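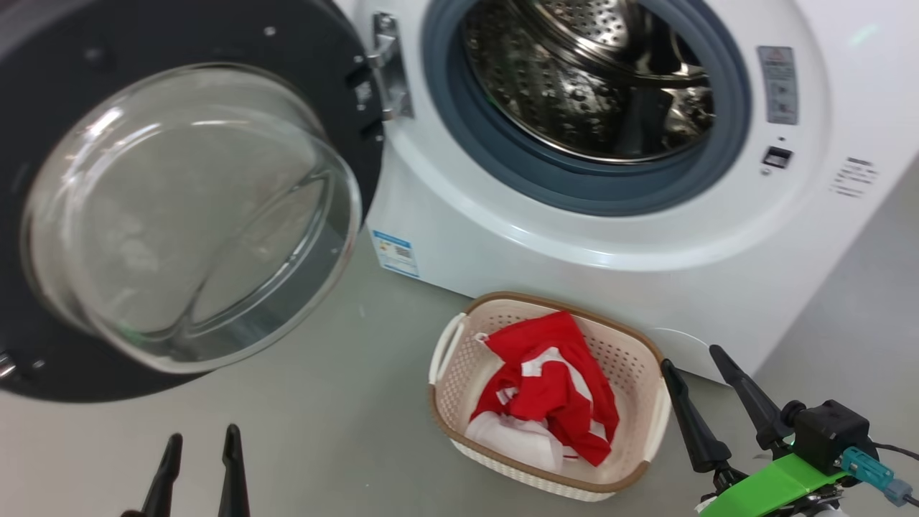
Fahad Abbasi asked why the shrinkage column stops at the third wash when most wool keeps moving for longer than that. The answer is in the Wash cycles section. The short version is that the fourth and later washes were done on too few swatches to be worth publishing.

Orkstead Swatch Shrinkage Table

A small table of how knitted and woven swatches changed size after machine washing. It is meant for home knitters, sewers and pattern writers who want a starting number before they cut or cast on. It does not replace washing your own swatch.

Contents

swatches.csv – one row per swatch, 161 rows
washes.csv – one row per swatch per wash
fibers.txt – the fiber names used and what they cover
CHANGES – corrections, newest first

Both CSV files use commas, a header row and UTF-8. Lengths are in millimeters. Empty cells mean the value was not measured. A zero means it was measured and did not change.

Columns in swatches.csv

swatch_id: letter for the method (K knitted, W woven) followed by a number. Numbers are not in date order.
fiber: main fiber by weight, as given on the label or by the seller. Blends go under the larger part, with the rest in notes.
source: shop, mill end, or unraveled. Unraveled yarn was already washed at least once in its earlier life and should be filtered out if you want first-wash figures.
gauge: stitches per 100 mm before washing. Blank for woven swatches.
width_0, length_0: size before the first wash, after lying flat overnight.
notes: free text. Not cleaned up.

Columns in washes.csv

swatch_id: matches swatches.csv.
wash: 1, 2 or 3.
program: wool, delicates or cotton.
temp: temperature set on the dial, in Celsius. The water itself was not measured.
dry: flat, line or tumble.
width, length: size after drying.

Measuring

Each swatch has tacking threads sewn in at the corners of a square, inside the edges, so that curling at the border does not affect the result. Sizes were taken between the threads with a steel rule on a flat board, with no pinning or pulling. Width and length were each measured along 3 lines and the middle value was kept.

Knitted swatches were left alone overnight after drying before they were measured. Tumble-dried ones were shaken out first. Early rows skipped the overnight rest. They are marked "no rest" in notes and tend to read a little small.

Wash cycles

All swatches went through in mesh bags with a half load of cotton towels. Detergent was a plain liquid without softener, except for the wool program, where a wool wash was used. Spin speed was left at whatever the program chose.

A fourth wash was tried on 9 swatches, all of them wool. Those results are not in the files. Several of the tacking threads had felted into the fabric and could not be found with any confidence, so the readings would have been guesses.

Known problems

Linen is thin on the ground. There are 8 linen swatches and they are all woven, most from the same bolt, sold under the name Carrasco. Treat the linen figures as figures for that cloth.

The yarn listed as Cilimitz changed its label partway through, from all wool to a wool and nylon blend. The seller could not say when the yarn itself changed. Rows from both labels are kept, with the label wording copied into notes.

Some rows have a length that grew after the first wash. These were checked against the paper sheets and are correct. Loose knits in cotton often get longer and narrower.

Superwash wool is listed as its own fiber. Please do not merge it with wool when averaging.

Working out a percentage

Shrinkage is not stored. To get it, subtract the later size from the size before washing, divide by the size before washing and multiply by 100. A negative result means the swatch grew. Do width and length separately – an average of the two hides most of what you need to know for a sweater.

Versions

The June version fixed a group of swapped width and length values in the woven rows and added the source column. If your copy has no source column, replace it.

The spreadsheet macros that used to come with the table have moved to a separate download called Sornudik. They are not needed to read the files.

Corrections and additions

New swatches are welcome if they were measured between threads and the size before washing was written down at the time. Send the two rows in the same layout, with the fiber wording from the label. Photos of the paper sheet are fine if you would like someone else to type it in.

License

Free to use, copy and change, including in patterns that are sold. A mention of the Orkstead table is appreciated.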